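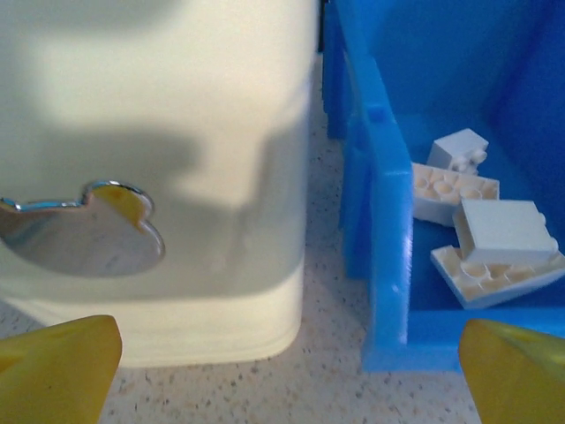
04/02/2021 – seed lab, back bench

Finally sat down with the Plevlow pitch deck and the trial summary they sent with it. Writing this while it's fresh, before the call with Gualtiero Bianchini, who is keener on it than I am.

The claim: a seed puck dropped from the air onto burned ground gives you establishment "comparable to hand planting" at a fraction of the cost. The puck is a compressed disk of fiber and clay with seed inside, a bit of fertilizer, and something hot (pepper extract, I assume) to keep the mice off. They fly it out over the burn and the software picks the drop points from a terrain map.

My trouble starts with the word comparable. The summary counts germination, not survival. Those are not the same number and they never have been. A Douglas-fir seedling that comes up in spring and cooks on a south slope in its first summer was counted as a success in that table. I looked through the whole thing twice for a count taken after a dry season and couldn't find one. The last visit to their plots was in June, and everything looks good in June.

Second trouble, the plots. There are 11 of them, and all but 2 are on north or east aspects with decent soil left. Not a crime, you start where you can get a result, but you can't then turn around and quote the average for a whole fire. The two harder plots are lumped in with the rest and I'd like to see them broken out. Asked for this by email. Got back a nice paragraph about how the platform "learns" from each flight. That wasn't the question.

Gualtiero's answer when I grumbled was that aerial seeding has been tried since forever and the drone people are at least aiming. Fair. He has a photocopy of a 1926 district report pinned over his desk in which somebody scatters seed by hand over an old burn and writes down, in very small handwriting, that the mice ate it. I've always liked that report because the man who wrote it went back and looked.
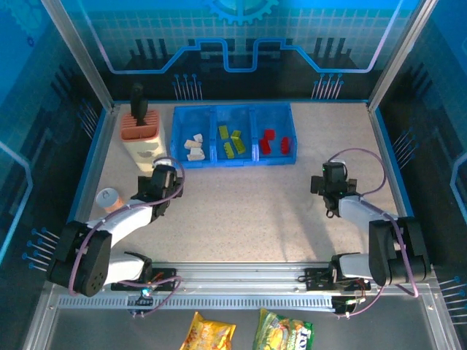 So the question for us is whether the coating does anything. That part we can test here without believing anybody. Notes toward a trial:

Ordered a sack of pucks from Plevlow, their standard mix, 200 pieces. They arrived in decent shape, a few crumbled at the edges. Broke one open to look. Seed was in there, more than one species by the look of it, though the label gives only one. Set that aside and wrote to ask.

For comparison I want bare seed from the Bollow lot, which we know well and have germinated often enough to trust, and a home-made puck with the same fiber and clay but no pepper and no fertilizer. If the home-made one does as well as theirs then the money is going into the hot sauce. If bare seed does as well as both, then the money is going into the drone.

Soil: use the burned stuff from the Monti slope, not potting mix. I know it's a pain to sieve. Potting mix will make anything look clever. That slope soil sheds water after a fire, it beads up and runs off, and a puck sitting on top of that is a very different proposition from a puck sitting on damp peat. My guess is that the fiber dries out faster than the root can get through it. I've been wrong about that kind of thing before, see the mulch mat business.

Watering: one good soak, then a stingy schedule. Don't top up because you feel sorry for them.

Counting: emerged, rooted into the soil below, alive at the end. Three columns. Please keep them separate on the sheet. The middle one matters most and means sacrificing some of them to look, so label those pots at the start.

Rodents: can't do this indoors. Lestari still has the fenced plots and the small cages up at the nursery and said we could have a row if we bring our own mesh. Half caged, half open, same three treatments. If the open ones vanish overnight we'll know what the pepper is worth. Need to ask whether birds count as rodents for Plevlow's purposes. I suspect the jays haven't read the deck.

Cost line. Their figure is per acre flown, ours for hand planting is per acre with living trees on it, including the replant. Put them on the same footing before anyone repeats either number in a meeting. I had a go on the back of an envelope and the gap shrinks a lot if survival is poor, and closes if you have to fly the same ground again. I don't trust my envelope either, too many guesses in it.

One thing in their favor – steep ground. There are places on the Monti burn where I wouldn't send a crew with bags, snags coming down and no footing. If the choice there is a puck or nothing, a low survival rate may still be worth paying for. I'd believe the whole pitch more if they'd led with that.

To do: sieve soil, find the small trays, check the date on the Bollow seed, mesh for the cages. Chase Plevlow again about the two plots and the second species. Gualtiero to bring the flight logs, if they'll let him have them.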